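Chapter 3
Looking at Carved Things

I came to sculpture the wrong way round, by bumping into it. I was nineteen, I'd ducked into the gallery at Flenavby to get out of the rain, and I backed into a lump of limestone about as high as my hip. A guard told me off (quite rightly!) and then, seeing how embarrassed I was, asked me what I thought of it. I said I hadn't looked. "Well, you've touched it now," he said, "so you may as well."

The lump was called Stina, and it was by Cormac Ó Súilleabháin, whose work we'll spend most of this chapter with. I went round it for the best part of an hour. From the door it looks like a boulder. From the window side you start to find a shoulder, then the back of a neck, and then you lose them both again and have to go back and hunt for them. I've been to see it many times since and I still can't tell you where the head is.

In Chapter 2 we talked about modelling, where you build a shape up by adding clay or wax. Carving goes the other way. You start with a block and take bits off, and what you've taken off stays off. I want you to keep that in mind as you read, as it affects nearly everything: how a carver plans, how long the work takes, and why so many carved figures keep their arms close to their sides.

Ó Súilleabháin drew very little. We have 39 sheets from the Hudix quarry years, and most of them are lists of tools and sums for haulage. He preferred to chalk straight on to the stone, and then of course he cut the chalk away, so the planning has gone with the waste. That's maddening for people like me who write books about him, but it does send us back to the surface itself, where the tool marks are.

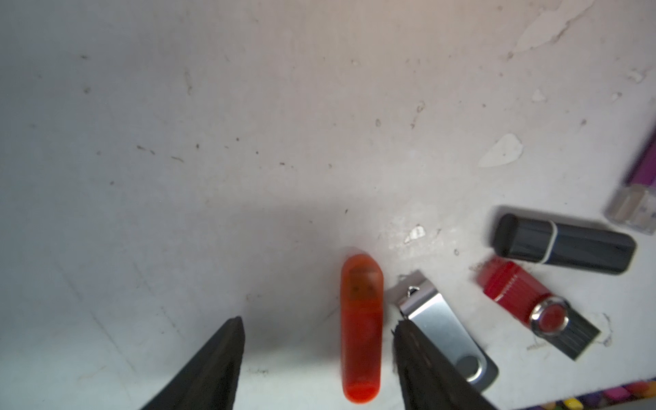

What is direct carving?

Direct carving means cutting the final work straight into the stone or wood yourself, without first making a full clay or plaster model for somebody else to copy. The carver may still make a sketch or two, but lets the block, with its cracks and veins and soft patches, have a say in the shape.

Plenty of carvers did a bit of both, and I'd ask you to be wary of anyone who tells you a piece is "pure" direct carving. The Kazemi reliefs, which we come to in the second half of the chapter, were roughed out by two assistants from a small plaster and then finished by Ó Súilleabháin alone over a single winter. Do they count? I've changed my mind on that more than once, and I'd like you to argue it out in class before you read what I think.

A word on looking. Photographs of sculpture are useful and I've leaned on them all through this book, but they pick one side for you and they pick the light too. If there's any carving near you (a church font will do, or a war memorial, or the lions outside a bank), go and see it before you start the next section. Walk all the way round if you can. Crouch down. Go back in the late afternoon in December, when the sun is low and every chisel mark throws a shadow, and you'll find it's quite a different object from the one you saw at noon.

Take a notebook, and write before you draw. When you're ready, turn to page 158 for the map of the quarry, and we'll begin with the stone.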